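How do I keep cut tulips from flopping over?

Asked by Sum-yee Lai in Home & Garden > Flowers and Houseplants
746 views

I get tulips from the market every week in spring and I love them so much, but by day two they're hanging over the rim like wet noodles. I change the water and I use the little packet of food. My kitchen stays at 68 or so. Is it the vase? The flowers? Me?

3 answers, sorted by votes

Manolis Gkikas
33 votes - marked as helpful

Oh, tulips are the best, don't give up on them! They keep growing after they're cut, so some bending is just tulips being tulips. You can slow it down a lot though. Trim the ends, roll the whole bunch snugly in newspaper with the heads covered, and stand it in cold water for 90 minutes. They drink with their stems straight and mostly stay that way.

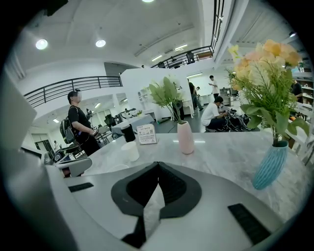

The shape of what you put them in matters more than any packet of food. A wide mouth lets every stem lean out as far as it wants, and then the heads go over. I switched to the kind with a rounded base and a narrowing neck, like the pale pink one on the marble counter, and it made such a difference - the neck holds the bunch together and the belly has room for water. Keep the water shallow, a few inches is plenty, and top it up every morning. Also keep them away from the fruit bowl!! Ripe bananas age flowers fast.

Tsung-han Tu
6 votes

Penny in the water. My grandmother did it, works every time.

Reply from Tin-yau Siu: tried this in March, got droopy tulips and a wet penny

Tin-yau Tang
11 votes

Agree with Manolis on the newspaper. Two things to add. Don't put them in with fresh daffodils, the sap is bad for tulips. Let the daffodils sit in their own water overnight first and don't recut them. And buy them with the buds still closed and just showing color. If they squeak when you rub the bunch together they're nice and fresh - I love that sound!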